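Chapter 6
Chores, Shop Floors, and the Limits of Automation

Chapter outline
6.1 Why chores are hard
6.2 Tasks machines already do
6.3 Small objects on a tabletop
6.4 Measuring success
6.5 The cost of help

Introduction

A dishwasher is a machine that does a household chore, and so is a clothes dryer. Both have been common in homes for decades. Neither one can pick a plate up off the table or take a shirt out of a hamper. A person carries the work to the machine and carries it away again when the machine is done. The question in this chapter is how much of that carrying, sorting, and placing can be handed over, and at what price.

The same question comes up in small factories. At the Giltside packing plant, which we follow through the next two chapters, 54 separate hand tasks were listed on one shift. Managers at the plant had expected to automate 20 of them in the first year. They automated six. The remaining tasks were not heavy or dangerous. They included turning a carton so its label faced out, pulling one bag from a pile of bags, and wiping up a spill.

6.1 Why chores are hard

Factory robots have been used for a long time to weld, paint, and lift. In those jobs the part arrives in the same place, in the same position, every time. The robot repeats a stored motion. If the part is an inch off, the motion fails, so engineers spend a great deal of effort making sure the part is never off.

A kitchen has no such order. Cups are left in different places. Drawers stick. A towel has a different shape each time it is dropped. A machine working there has to find the object, decide how to hold it, move it without hitting other things, and notice if the hold has slipped. A weak result in any one of these steps can spoil the whole job.

Tools add another step. A person spreading butter feels the bread through the knife. A machine holding the knife must judge the position of the far end of the tool, which it may not be able to feel at all. For this reason many research groups test tools on plain, hard objects before they try food or cloth.

The tabletop setup below has four dark green blocks standing on edge on a white board, with a flat red tool between the two black fingers of the gripper. The blocks are small and simple. The view comes from the robot's wrist, so the fingers take up much of the space in front of the board. As you read Section 6.3, think about which parts of the work area a wrist view shows well and which parts the fingers would hide.
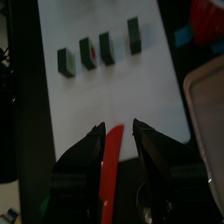
6.2 Tasks machines already do

Three kinds of work can be called mostly solved: moving goods along a fixed path, cleaning open floors, and washing items that have already been loaded. Ketilsson floor scrubbers, for example, run at night in the Giltside warehouse and need a worker only to empty the tank and clear the aisles.

Folding, tidying, and cooking are in a different position. The Gorura home arm, described in Case 6A, could put away cups in its own test kitchen but needed help in most of the homes where it was tried. The Cakcombe laundry study, Case 6B, reached a similar result with towels. Read both cases before starting the review problems, and note who did the work of getting the room ready for the machine.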